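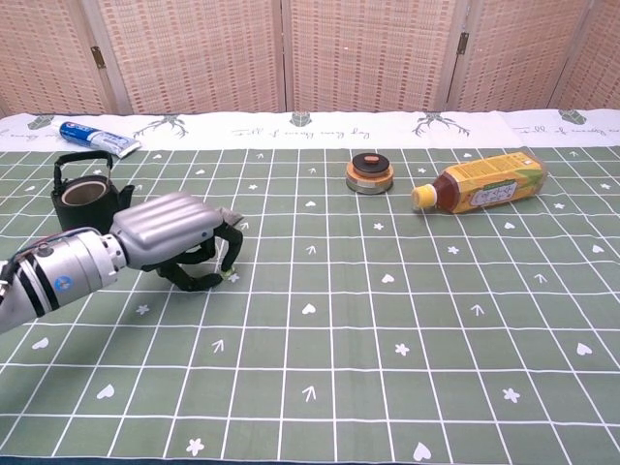 I have been meaning to write about tablecloths for ages and today is the day, so get a cup of something and settle in. My mother ironed hers every single week and I swore I would never own one, and now I have a whole drawer that barely shuts. The green one with the thin white lines is the one I keep going back to. It has little white symbols scattered through the squares, a star here and there, and a white border that shows off nicely when you let the cloth lie flat. The black kettle looks so good against that green that I've stopped putting it back on the stove.

2/ A little history first. I bought the green one in May, at the shop in Gommont where Morena Villa sells linens out of what used to be a shoe store (the foot-measuring thing is still on the wall!). I went in for dish towels. I came out with dish towels, a tablecloth, and a recipe for lentils.

3/ Morena asked me what the table was like before she would let me buy anything. I said it was a table. She wanted to know how wide, how long, how far my chair pushed in, whether I had a cat. I had to call home and get my husband to go measure. He measured the wrong table, bless him, so we did it all again.

4/ For anyone shopping, you want a good hand's width of drop on every side for every day, and more than that if you're having people over and feeling fancy. Too long and it sits in your lap all through dinner like a second napkin. I have one like that from my aunt. It's beautiful and I've dragged a full gravy boat off the table with it.

5/ Somebody asked me last week if a grid pattern gets busy with dishes on top. I worried about that too, and I don't find it does. My plates are plain, which helps. What I really love is that I can line things up on it. Forks on one line, knives on another, and for once in my life the table looks like I planned it.

6/ Okay, confession about my own table. Before supper it is the landing spot for the entire house. The mail, the tea, somebody's toothpaste that came out of a shopping bag and never made it upstairs. I used to get so cross about it. Now I clear it at five o'clock, everything goes in one basket, and whoever wants their things back can come and find them.

7/ And a cloth makes me clear it properly, that's the funny part. With bare wood I'd push the pile to one end and eat at the other. With a cloth I have to lift everything up and shake it out on the back step, and by then I may as well put it all away. (The birds know the time. There's a fat one that waits on the fence.)

8/ Washing! I do mine on cool with nothing red anywhere near it, and hang it while it's still heavy so the weight pulls the creases out. I don't iron. Mom, if you are reading this, I'm sorry.

9/ For tea stains, I rinse from the back under the cold tap as soon as I spot it, then rub in a bit of dish soap and leave it alone while I do something else. Garnet Bouchard down the road swears by soaking in milk. I tried it once and the laundry room smelled like a barn for two days, so Garnet and I have agreed to disagree.

10/ Candle wax I am still no good at. I've tried the freezer and I've tried the brown paper bag and the warm iron, and there's a cream cloth in my drawer that still has a shiny spot the shape of Florida. I put the bread basket on it.

11/ Next one on my list is something for the round table on the porch, which is 40 inches across and has never fit anything I own. Morena is holding back a piece of blue stripe for me and says she can hem it by the time the weather turns. I'm trying very hard not to call her every morning.

12/ If you've got a cloth you love, please show me, I want to see them all, the faded ones too. And if you know a wax trick that works on cream cotton, I'll try it this weekend and report back.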